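Support > Plumbing Parts > Fittings and Couplings > Ticket 1659

Status: open, second reply pending
Product: Rekau gray coupling, ribbed body, with short white pipe insert
Bought from: Tolton
Opened: 2003-02-07

Reported problem

Pipe pulls out of the coupling with almost no effort. Your instruction sheet says "push until seated" and that the joint will then "hold firmly by hand." I have 8 of these and I don't believe either half of that sentence. There is no click, no mark on the pipe, and no stop that I can feel. How am I supposed to know what seated means?

The line is for a utility sink. Low pressure, cold water only, nothing fancy. I mention it up front so we can skip the part where I get asked about hot water.

First reply from Tolton, as pasted from the email

"Please check that the pipe is clean, cut square, and fully inserted. If the problem continues, tighten the collar."

My answer to the first reply

The pipe is clean. It was cut square. I checked the end against a try square before I wrote to you the first time, and I said so in the form, under "steps already taken," which I have to assume is a box that goes nowhere. As for tightening the collar, I would like to know which part you mean. If it's the smooth section above the ridges, mine doesn't turn. If it's some other part, your sheet doesn't show it.

I also don't see why a joint that is sold as push-fit needs tightening at all. It's one or the other.

Test 1: dry fit with an end piece on both sides

The idea was to see whether the fault is in one end or in the pipe. If the pipe is undersized it ought to be loose in both. 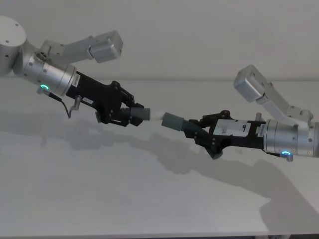
I'm not going to claim this proves much. A straight pull on a dry joint is not the same as water behind it, and I know somebody over there will say so. But it's the test your own sheet asks for, word for word, and the pipe let go on one side and stayed put on the other. I swapped the ends and tried again. The looseness went with the end piece and not with the pipe. That points to the coupling, whatever the first reply says about square cuts.

Things I ruled out, or think I did:

- Dirt in the socket. Wiped out with a dry rag, no change.
- Wrong pipe. It came in the same Tolton order, lot 1530 on the bag. If the two don't match, that's still yours to sort out.
- Grease or soap. None used. The sheet says not to, so I didn't, though the Henríquez fittings I had before this called for a dab of soap and never gave me a day's trouble.
- Cold plastic. Someone on the Furnside board swears these shrink in an unheated garage. Maybe. I kept them in the house overnight and got the same result, so I'm not buying it.

Test 2: one coupling by itself

1. Stand the coupling up with the ridged part at the bottom.
2. Push the white pipe into the top by hand. Don't hammer it.
3. Hold the coupling by the smooth part and try to rock the pipe side to side. A little give is fine, I suppose. The sheet gives no figure.
4. Mark the pipe with a pencil at the rim, pull it out, and compare the mark with a good one.

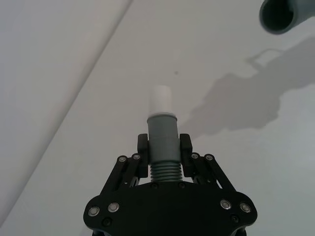
5. Do the same with a second coupling and write down which is which. I numbered mine with a paint pen after mixing them up the first time through.

Result: 2 are bad. On those the pencil mark comes out nearer the end of the pipe than on the rest, so the pipe is stopping short. Either there's a lip of plastic left inside or the socket was molded too shallow. I can't see far enough down to say which, and I'm not cutting one open until someone confirms I'll still get a replacement for it.

What I'm asking for

Replacements for the bad ones, from a different lot. A depth figure for the socket, in writing, so I can check the new ones before they go under the sink. And a straight answer on whether this coupling is meant to be used with glue. The sheet says no glue. The catalog says "glue optional." I've read both several times and they can't both be right.

Please don't close this as "installation error." The last ticket I had with you, in May, was closed that way and the part turned out to be on a recall list.

Tolton Customer Support | Contact us | Returns | Copyright Tolton, all rights reserved | Back to top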